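2026-01-21

I spent the winter redoing the street index for the Dunmore town map, the folded paper one. A few people asked what that involves, so I'm putting it in a thread. It's long.

The map is published by Prullitz, a two-person print shop. The last edition had 270 index entries. The new one will have 400. The town did not grow that much. The old index left out alleys, footpaths, private drives with public mailboxes, and most of the park names.

An index entry is a name plus a square. Mill Lane, C4. You find the C on the side and the 4 on the top and look where they meet. People who grew up with road atlases do this without thinking. I watched my nephew try it and he started from the wrong corner.
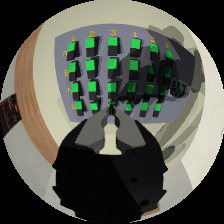

A to D down the side, 1 to 6 across the top.

First decision: which gets the letters? Both ways are in use. The old Dunmore map had letters across the top and numbers down the side. We switched. The new sheet is wider than it is tall and may be extended east later, and I did not want to get near the letters I and O on a map with small type.

I and O are a real problem in an index. In the typeface we use, I1 looks like a Roman numeral and O looks like a zero. If your grid runs that far, skip both letters and say so in the key.

Second decision: square size. Big squares make a short, clean grid and a slow search. Small squares make a fast search and a busy map. We print at a scale where one square takes maybe a minute to walk your eyes over if the name is set badly. Nermin Akyol, who does the drawing, wanted them bigger. I wanted them smaller. She had to draw the lines, so we went a little under what she wanted.

Third decision: long streets. Potell Road crosses five squares. Do you list all five, the first and the last, or the one where the name is printed?

We list the square where the name is printed. If it's printed twice, we list both. Someone using an index wants to find the words on the paper. Once they see the words they can follow the road themselves.

The trouble is that names move. Nermin shifts a label a quarter inch to clear a church symbol, and now it's in B3 and my index says B2. I had to redo 100 entries in one week for this reason. The fix is boring: no index work until the labels are locked. We did not do that this time. We will next time.

Names that sit right on a line are their own headache. My rule is that the first letter of the name decides. Dilek Kozan proofread the whole index and she disagreed. She says it should be the square holding most of the word. For short names it makes no difference. For "Old Doden Quarry Path" it makes a lot of difference.

We went with the first letter. It's easier to check, and two people checking separately get the same answer. Dilek has noted her objection on the proof, in pencil, next to Old Doden Quarry Path.

Alphabetical order is harder than it sounds. Does St. Anne Street go with "Saint" or with "St"? Does The Crescent go under T or C? Is North Main Street under N or M?

What we did:
St. is filed as if spelled out.
"The" is ignored.
North Main is under M, written "Main Street, North."
Numbered streets are spelled out, so Fifth comes before First.

I don't love Fifth before First. I tried putting the numbered streets in their own block at the front and two test readers missed the block completely. They went to F. So they're under F, and Second is under S with everybody else.

Duplicates. Dunmore has two Church Streets and has had them for as long as anyone can tell me. The mail carriers sort it out. In the index they're "Church Street (mill side)" and "Church Street (hill side)." Those are not official names. They're what people at the post office counter called them when I asked.

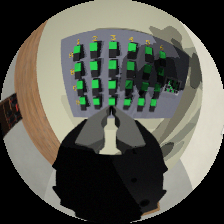 Six across, four down.

Someone replied to ask if the squares need to be square. They don't. Ours are a hair wider than tall because the paper is. If you've measured the scale bar against a grid line and it came out wrong, that's why. Use the scale bar.

Someone else asked why print the letters on one side only. We don't, on the map. They're on both sides, and the numbers are on top and bottom. A folded map is almost never opened all the way. If the only letters are on the left edge and you've got the right half open in a car, you're stuck.

Related: we moved the grid so no fold runs through the middle of the downtown squares. Paper wears out at the folds first. On my own copy of the old edition the courthouse is a hole.

Checking method, for anyone doing this at home for a club map or a cemetery plan or whatever. One person reads the name and the square out loud. The other has only the map, and puts a pencil dot on the name when they find it. No dot in ten seconds, it goes on a list.

Then do it backward. Go square by square, A1 first, and look up every name you see on the paper. The first pass finds wrong squares. The second pass finds missing names. We had 11 wrong squares and a lot more missing names than that, mostly footpaths.

The backward pass is the one people skip because it's dull. It took Dilek and me two evenings and most of a third.

Cost question: the print run is 300 copies. It's a small town. The map sells at the post office, the bakery and the Prullitz counter. The index is on the back, in four columns, with the bus routes underneath.

Yes, phones exist. I use mine. The paper map still gets bought, mainly by people who walk the quarry paths where there's no signal, and by people who have just moved here and want it on the wall.

Files go to press in February. If you live in Dunmore and your alley has a name that isn't on any sign, send it to me before the end of this month and tell me who else calls it that. I need two people per name.

One correction to the post about duplicates: I've just been told there's a third Church Street, behind the feed store. It's one block long. I'm going over there tomorrow with the proof.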